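I've been putting off writing this one for weeks, but my great-aunt's recipe cards are finally sorted and I want to tell you all how it went, so settle in!

Elfriede kept 459 of them. She numbered every single card in pencil and then never once filed them in order, bless her. The goulash was next to the Christmas cookies, and the Christmas cookies were next to a note about getting wax out of a tablecloth.

I did it in the evenings through August, with the radio on and a pot of tea. Some cards are so faded I had to hold them up to the window. Others have butter on them, and those are the ones you want to cook from first (the buttery ones never let you down).

My cousin Heidrun helped with the handwriting. She grew up reading it and I didn't, so I'd send her a word at ten at night and she'd write back "marjoram" - and then a whole story about the garden in Brurkby, the plum tree, and who fell out of it. 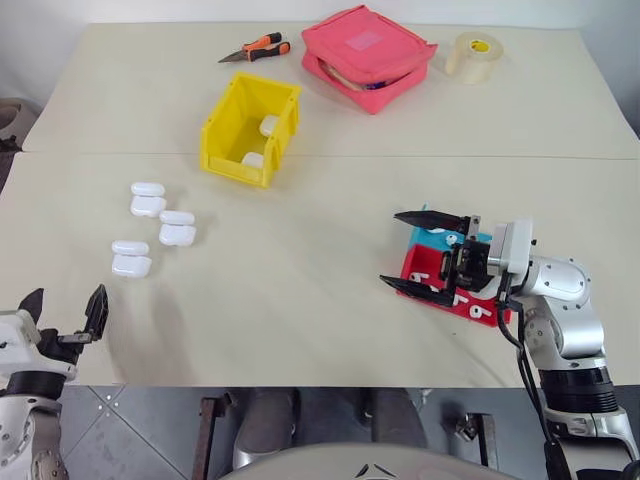 Anyway, there are 94 cards just for cake. Plum cake alone has two versions, and they disagree about the yeast. I made both last week and like the second one better, though Heidrun says I'm wrong and that it was only ever for visitors.

I'm typing up the soups next. If anyone can tell me how much flour is in "a good cup, the blue one," please write to me, I'd be so grateful!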